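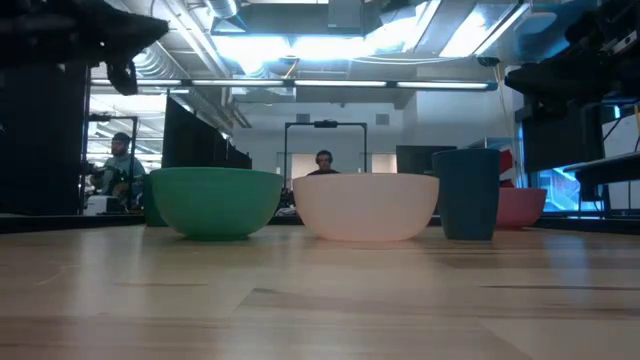

Linance Brutthorpe 12 Fly Reel

Large-arbor reel for 5 and 6 weight lines. Machined aluminum frame and spool, sealed disc drag, counterbalanced handle.

Specifications
Backing capacity: 60 yards of 20 lb Dacron with WF6F line
Drag: carbon and stainless stack, 10 click settings
Retrieve: left hand as shipped, reversible without tools
Finish: Type II anodize, gray or olive

Changing retrieve direction
Remove the spool cap and lift off the spool. Pull the clutch bearing from the spindle, turn it over, and press it back until it seats flush. Refit the spool and check that it runs free on the retrieve.

Care
Rinse in fresh water after use in silty or brackish rivers. Back the drag off fully before storage. Do not oil the drag stack.

Spare parts
Spools, caps and clutch bearings are stocked for reels with serial numbers over 2000. For earlier reels, contact Remedios Lagman in the Dedudmont service shop. Orders received after 17th December ship in the new year.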